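Support > Bernow Cell > Set-up Guide > Section 6: Teaching a Lid Task
Filed under: Tabletop kits, Gripper set-up
November – Marlene Seixas

6. Teaching a lid placement task

Read this section after the arm has been mounted and the head camera calibrated (Sections 3 and 4). The procedure applies to the Bernow cell running Plavine control software with a two-finger gripper. Users of the Villalobos vacuum head should go to Section 8.

6.1 Preparing the table

1. Clear the tabletop of tools, packaging and loose cables.
2. Set one container within the working area, at least 15 cm from any table edge.
3. Confirm that clamps and fixtures at the table corners lie outside the motion envelope shown in Plavine.
4. Set the room lighting to the level used during camera calibration. Strong shadows reduce the quality of rim detection.

Note: Matte surfaces give the best results. If the table shows glare, lower the overhead lights before changing the exposure setting.

6.2 Setting force and speed

1. Open Task > Contact and select Place and Press.
2. Set the approach speed to 60 mm/s.
3. Set the sampling rate to 1000 Hz. Lower rates are accepted by the software but may delay the contact stop.
4. Enter the press force. Start at the lowest value and raise it one step at a time.
5. Set the dwell time to 500 ms.
6. Save the profile under a new name. The factory profile is overwritten without warning if the name is left unchanged.

CAUTION: Do not use Place and Press on glass or thin ceramic containers. The contact stop limits force at the wrist – it does not limit local pressure at the fingertip.

6.3 Teaching the positions

1. Press and hold the enable switch, then guide the arm to a point above the container.
2. Record this point as Approach.
3. Lower the closed fingers until they touch the upper surface of the lid near its center. Record this point as Contact.
4. Raise the arm to the approach height and record Retract.
5. Check that the wrist cable has slack at all three points. A tight cable can pull on the connector and produce false force readings.

Note: A lid that sits at an angle is acceptable at the start of the press. If one side drops into the mouth of the container, stop the task, lift the lid out by hand and repeat from step 1.

6.4 Test run

1. Close the safety circuit and move outside the marked area.
2. Run the task in Step mode and confirm each position.
3. Run the task in Continuous mode at reduced speed.
4. If the container slides, fit the Skestiso non-slip mat and teach the positions again. The mat changes the contact height.
5. Export the log once the run has finished. Fault codes are listed in Appendix B – send unlisted codes to Esperanza Montoya at the service desk, with the log attached.

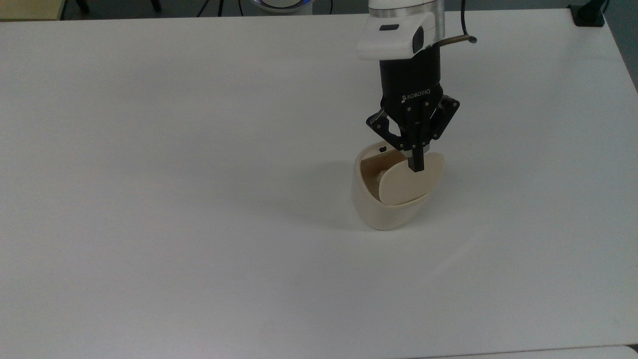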